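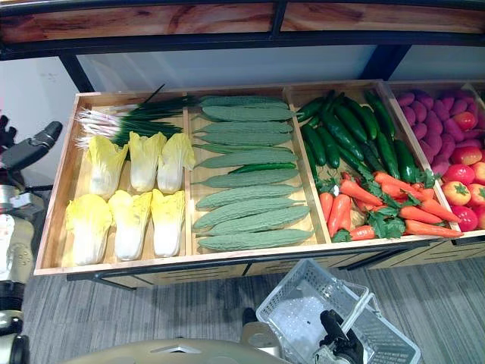 The cabbages never wilt. They have been on sale, in a manner of speaking, since September, and the price has not moved.

Stestico makes imitation vegetables for store designers, who need to see how a produce department will look before anything perishable arrives. The company's catalog lists 286 items, and the greens are the hardest to get right. A bitter melon needs its bumps. A carrot looks wrong without its leaves.

The wooden stand comes from Plokasis, a shop-fitting firm in Ukgate. It is one long run of pale wood, split by partitions, and a layout like this takes a crew of two most of a Wednesday to fill.
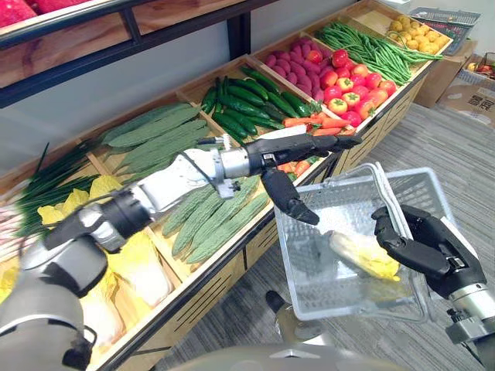
Photo courtesy of Plokasis

Color decides most of the order. Pale napa cabbage goes at one end with green onions laid across the back. Bitter melons come next, then dark green cucumbers with carrots in front of them. The orange is there to break up a long stretch of green before the shopper reaches the sweet potatoes and tomatoes.

Stacking follows a few plain rules. Long vegetables lie flat and face the same way. Cabbages go in rows, leaf tips to the back. Beans are allowed to fall in a heap, and no one straightens them.

Baskets matter too. The designers carry one along the stand and take things out of the bins to see what a gap does to the rest. A single cabbage leaves a hole that shows from across the room. A missing bean does not.

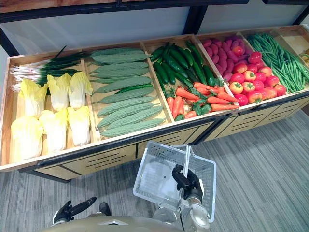 Cabbages, bitter melons, cucumbers and carrots, sweet potatoes and tomatoes, and green beans on the wooden stand.

Gulyás, a grocery chain with 28 stores, plans to use the same arrangement in five of them. The real produce will need trimming and misting every morning. The imitation set goes back into cartons, with the onions packed last so the leaves stay straight.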